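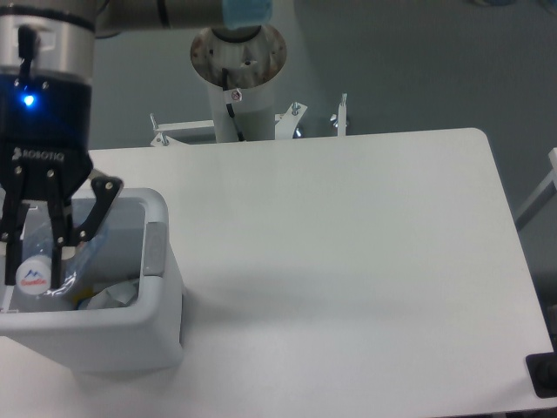 Issue 25, page 3

Search this magazine Go

How to Look After a Robot That Picks Up Trash

Most robots in movies want to take over the world. The one at the Nikulix workshop in Urnden wants to pick a water bottle out of a bin, and some mornings even that is a lot to ask.

It is one arm, bolted down behind a white table. On the end of the arm is a gripper, the part that does the grabbing. It has two black fingers, so it has fewer than you and is much fussier about them.

Manikandan Shetty is in charge of keeping it going. His job title is four words long and he says the short version is "robot babysitter."

Starting the day

Before anything moves, Manikandan walks all the way around with his hands in his pockets. He is looking at bolts. An arm swinging back and forth pulls on whatever is holding it down, a bit like you rocking on a chair when you have been told to stop. Do that for months and things work loose. The bracket at the foot of the robot has upright bolts, and a couple of them are topped with wing nuts, which have two little ears so you can turn them with your fingers.

Then he checks the cables. A cable must have enough slack to let the arm stretch, but a cable with too much slack will find something to catch on. Cables are good at this.

Those fingers

Look closely at the gripper and you will see that each finger is made of flat plates held together with small silver screws. Where one plate meets the next, the finger can bend, the way yours does at the knuckle. Your knuckles don't have screws, so you have never had to tighten one at eight in the morning.

Once a week the power goes off, the switch gets locked so that no one can turn it back on by mistake, and Manikandan wipes the fingers with a dry cloth. Trash is sticky. If old soda dries on a fingertip, the robot picks up a bottle perfectly well and then can't let go of it. It stands there holding the bottle over the table like somebody at a party who can't find the kitchen.

After wiping comes wiggling. He moves each finger a tiny amount by hand and feels for a wobble. A small wobble means a screw needs a turn. A big wobble means the finger comes off and goes to Selvaraj Weerasinghe, who has the good screwdrivers and does not lend them.

Teaching it where things are

A robot that has been taken apart and put back together is a bit lost. Its fingers may be a hair farther left than they used to be. You would adjust to that without thinking. The robot will go exactly where it was told, miss, close its fingers on air, and carry the air carefully to the other side.

So after every repair there is a test. Selvaraj puts a few things in the bin and sends the arm down slowly, with one hand near the stop button. Bottles are the easy ones – they are firm and they have a nice clear shape. Thin plastic bags are awful. They crumple, they are see-through, and they are a different shape every time you drop them.

The notebook

Every grab in a long test gets written down. In the last one the arm made 857 tries, and 234 of the misses and fumbles were plastic bags. Selvaraj read that number out loud, then went and made tea.

The notebook also has notes about what was changed: which screw, which finger, who did it. Next to one page from May it says only "Hwang cable – NOT the cable," underlined twice. They had spent two days swapping a perfectly good cable. The trouble was a bottle cap under the bin, which had tipped it just enough for one finger to bump the side.

Now lifting up the bin and looking under it is the first thing on the list.

Words to know

Gripper: the grabbing part on the end of a robot arm.
Joint: a place where an arm or finger bends or turns.
Slack: spare length in a cable or rope.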